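Review: the Zeltwood two-arm tabletop kit, after a season with our robotics club

Posted 12 December 2023

I run an after-school robotics club with Olaia Garrido, and since February we have had the Zeltwood kit bolted to the long table at the back of our room. I promised several parents and at least one rival club that I'd write up what we think of it, so get yourself a coffee, because I have a lot to say and most of it is fond.

The students picked clearing a meal tray as their project this term: dishes to the rack, trash to the bin, tray left tidy.

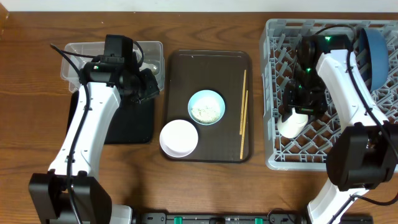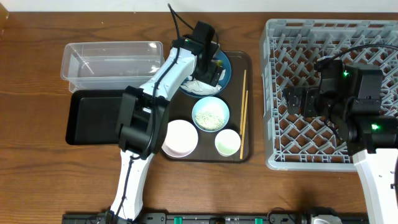

The arms at work over the tray and the dish rack.

"Do the kids really get to drive it themselves, or is it mostly the adults?" asked Nour Obeidat when I shared a draft of this on the clubs list. "Ours lose interest very quickly if they have to stand and watch."

They do drive it, Nour, and I'd say that's the best thing about the kit! Each arm has its own hand controller, so you can put two students on it at once, and the talking that goes on between them is a joy to listen to. We went through 88 practice runs before the group felt ready to show anyone, and I don't think I touched a controller for more than a handful of those. The younger ones took to it faster than I did (Olaia would like it noted that they also took to it faster than she did, but only by a little).

Setup was easier than I feared. The rail clamps to the edge of the table, the arms drop onto the rail, and then there's a calibration routine that takes 40 minutes the first time and much less once you know which screens you can skip through. Do read the page on clamping twice. We didn't, and spent an entire afternoon blaming the software for a wobble that was all ours.

Now for the grumbles. The cables are stiff, and they like to drift into the place where you least want them, so we've ended up tying them back with hair elastics. The grippers are lovely with anything that has a good rim to grab, and much fussier with thin things. Chopsticks were the group's own idea, bless them, and chopsticks have eaten up more of our club time than everything else put together. Paper napkins are a close second. If you're starting out, begin with bowls and cups and let everybody enjoy a few wins before you get ambitious.

The manual is the weak spot. It was plainly written for people who already own one of these, and the chapter on saving your runs left us all scratching our heads. Tarek Lahlou on the Zeltwood help desk answered every one of my emails, including the silly ones, and sent us a better version of that chapter within 3 days.

We looked at the Paredes kit too, and it is cheaper, but it comes with a single arm, and half the fun here is in getting two of them to stay out of each other's way. For a club of 6 students I'd choose the Zeltwood again. For a bigger group you'd want a second station or a very patient sign-up sheet.

We're keeping ours set up over the break, and the students have already asked whether soup is allowed next term. I've said we'll talk about it.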